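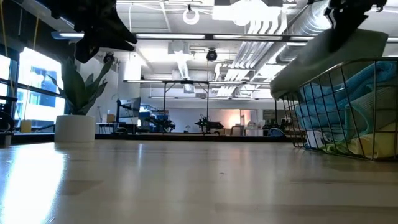 Section 5. Working Alongside the Towel Cell

Search this manual Search Clear

Read this section before your first shift with the Stivmont two-arm cell. The sections before it were written for the people who bolt it down. This one is for the people who used to do the folding and now, according to the Detbridge project plan, "supervise."

5.1 What changes for you

The cell takes cloths out of the basket and folds them. You bring the basket, sort what the cell won't take, and deal with whatever it has done to the fitted sheets. Your job title stays the same until September, when the Skindel laundry office reissues the badges.

5.2 Starting a batch

1. Sort the load by hand. Towels and flat cloths go in the basket. Aprons with strings do not. The cell regards a string as a personal challenge and will pursue it until the end of the shift.

2. Shake each piece once before it goes in. Do not pre-fold. Several of you have been pre-folding out of kindness, and the cell unfolds it all and starts over.

3. Set the basket on the table within reach of both arms, then step back behind the floor line.

4. Press READY on the panel. Wait for the tone. It is the same tone as the break room microwave, and we have asked about this.

5. Choose a program. Use 2 for mixed towels. Program 1 is for demonstrations and folds very slowly, with feeling.

6. Press START. If nothing moves within 60 seconds, press STOP and go back to step 3.

NOTE: A cloth hanging over the rim of the basket is normal during a pick. Leave it alone. Reaching in to help stops the cell and writes your badge number in the log.

CAUTION: Keep hands, sleeves and lanyards out of the work area while the panel light is green. The grippers can't tell a cuff from a washcloth.

5.3 When it drops something

1. Press PAUSE and wait for both arms to stop.

2. Pick up the cloth and put it back in the basket, or in the rewash bin if it reached the floor.

3. Press RESUME.

You do not need to fill out a form. There was a form. It took longer than folding the towel.

5.4 Counting and credit

The panel counter rolls over at 3000 pieces and starts again from zero. Write the number on the Yimyam shift sheet before it does. Pieces you fold by hand go in the right-hand column — please keep filling it in, as staffing is planned from both columns and the cell has never been shy about its own.

Section revised 28 May 2026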